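Section 4. Hanging the Putetti Roman Shade (Inside Mount)

You have reached the part of the Nedura guide where the shade goes up. If you haven't read Section 3, go back and measure your window. If you measured it once, in one place, go back and measure it two more times. Windows are rarely as square as their owners believe.
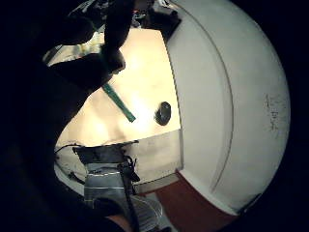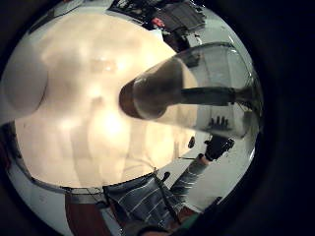
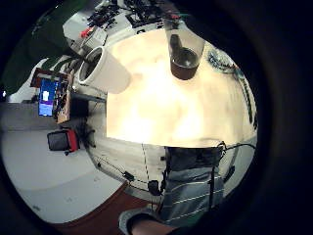
Before you open the carton, find a flat surface at least as long as the headrail is wide. A dining table usually does the job, and a bed will do if the cat agrees to the terms. Wipe the surface and move every drink to another room. The clear plastic cup in the last picture has dark brown liquid in the bottom, and that small a puddle is plenty to ruin a linen-weave panel, which can't be washed and won't be replaced under warranty. Unroll the shade face down, with the cords and rings toward you, and leave it alone for 10 minutes so the folds can relax.

What's in the carton

Shade panel, attached to headrail
Two mounting brackets (three for shades over 48 inches wide)
Bag of wood screws
Bottom weight bar, in its own cardboard sleeve
Cord cleat and two short screws
Side spacers, four, clear
Leveling shims, which look like packing material and are constantly thrown out with it

You will also need a drill, a Phillips screwdriver, a tape measure, a pencil, a level, and a step ladder. A chair with one short leg is not a step ladder.

Note: Shades in the Kazemi blackout fabric are heavier than the standard weave. The largest size weighs 20 pounds with the bar in. Get a second person, ideally one you can afford to be snapped at by.

4.1 Marking the brackets

1. Hold a bracket against the underside of the window frame, two inches in from the left corner. The open jaw faces into the room.

2. Slide it forward or back until the front edge is flush with the front of the frame. If your frame is shallower than two and a half inches, stop here and turn to Section 5, Outside Mount.

3. Mark both screw holes in pencil.

4. Repeat on the right side. For a three-bracket shade, put the third in the center. It doesn't need to be the exact center, but it must not sit on top of a cord lock. Check the headrail before you mark.

5. Lay the level across the marks. If the bubble is off, believe the bubble. The frame may be crooked, the house may be crooked, and you may have been living happily in both for years, but the shade will hang straight down and point it out to every guest.

6. Correct with shims on the low side. Two is normal. If you need more than four, call a carpenter.

4.2 Fixing the brackets

1. Drill pilot holes at your marks with a 3/32 inch bit. Go no deeper than the screw is long.

2. Drive the screws until the bracket is snug. Hand-tighten the last turn.

3. Pull down on each bracket, firmly. It should not move. If it moves now, it will certainly move with a shade on it.

CAUTION: In plaster or drywall returns, use anchors suited to the material. The wood screws supplied will hold in plaster just long enough for you to put the drill away.

4.3 Hanging the shade

1. Slide the weight bar into the bottom pocket from either end. Close the pocket with the snap. There is one snap, and it is on the left.

2. Gather the shade into its folds and tie it loosely with the ribbon it shipped in.

3. Lift the headrail to the brackets with the fabric facing the room. Hook the front lip into each jaw first.

4. Push the back edge up until each bracket clicks. You should hear one click per bracket. On a wide shade, the center one tends to click last, or to need persuading with the heel of your hand.

5. Untie the ribbon and lower the shade slowly.

6. If the sides rub, fit the clear spacers to the ends of the headrail, one at a time, until it sits centered.

4.4 Cord cleat

Mount the cleat on the side of the window frame as high as the cord allows, out of reach of children and pets.

WARNING: Loose cords are a strangulation hazard. Wrap the full length of the cord around the cleat every time you raise the shade. Keep cribs, beds, and climbable furniture away from the window. In homes with small children, choose the cordless version or fit the Pineso lift kit (Section 7), which replaces the cords entirely.

4.5 Training the folds

New shades tend to puff out at the front, like a shirt tucked in by somebody in a hurry.

1. Raise the shade all the way and secure the cord.

2. Run your fingers along each fold and press it flat, top to bottom.

3. Tie the ribbon around the stack, snug but not tight, and leave it for two nights. If you hang the shade on a Wednesday evening, you get your daylight back on Friday.

4. Lower it. If the folds still bow, repeat once. Don't iron them. A steamer held 10 inches away is fine for the standard weave. On Kazemi blackout it lifts the backing, and there is no getting it back down.

Note: A faint crease at each ring is normal. It fades with use, usually by the time you've raised and lowered the shade 100 times, or you stop seeing it, whichever comes first.

If the shade tracks to one side as it rises, see Section 9, Adjusting Cord Length. Leave the knots alone until you've read it.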